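Puzzle & Game Makers Board > Kits and Builds
Thread: Peg and block set – what order do you put it together?

mehwish_a
Picked up the Stenora set with no leaflet. I have a purple base with a cross cut into the top, a green piece, red and blue pegs and a brown T-shaped block with a hole in each end. My guess is pegs first, but I'm not sure at all.
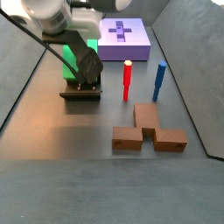
Green piece, purple base, both pegs and the brown T.

gidov82
Nice set! I'd leave the pegs till last. They get knocked over every time I reach across, and then I'm under the couch again.

fbhutto
Disagree with gidov82. Pegs go in early or you're fishing around in a slot with your fingertips. Mehwish, is there anything down inside that cross? Hard to tell from your picture.

mehwish_a
There's a little detail in the middle, but it's pretty dark down there. One more of the base with the green block next to it:

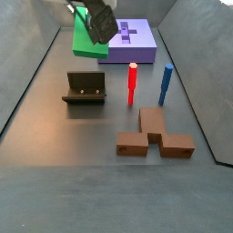
Purple base, cross side up, green block to the left of it.

przemek_s
That green one is longer than I expected. Does it have a cutout? On my Emholm set the flat piece has a notch, and that tells you which way it faces. Took me 6 evenings to figure that out – I'm not proud.

mehwish_a
Yes, there's a notch! Look:
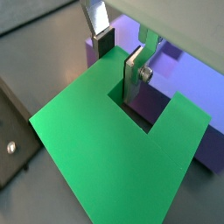

The notch in the green, with purple showing through.

przemek_s
OK, so it's a U shape on that side. I'd try it last, over everything else.

gidov82
Over everything? Then what holds the brown one still? I don't buy it.

fbhutto
Still want to see down in that slot.

mehwish_a
Fine, fine – straight into the cross for Fahad.

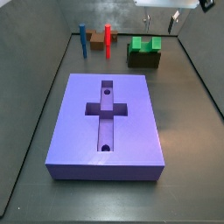

Two round holes in the bottom of the cross, one toward each end.

fbhutto
There you go. Round holes, and you've got two pegs. Pegs first!

gidov82
Maybe. I'd still dry fit the brown block before you push anything down hard.

mehwish_a
Will try it both ways tonight and report back.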